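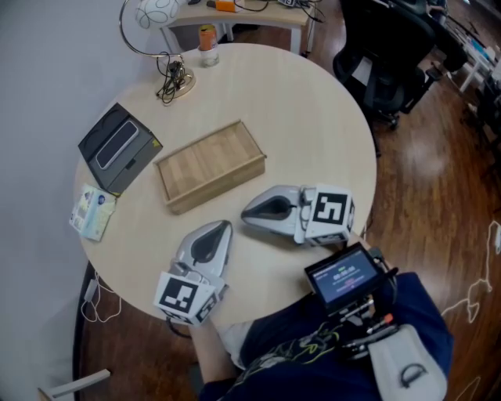 **Figure 8.** Round table with a wooden tray.

### 4.2 What the growers told us

I went into the Somport hazelnut survey in June thinking price would be the big complaint, and boy, was I wrong! We got 1,223 forms back, and page after page was about seedlings (late ones, mostly, or the wrong variety). Maeve Heffernan and I then called 116 growers to ask more. Only 30 had heard of the state replanting grant, and a few of those thought it had already closed.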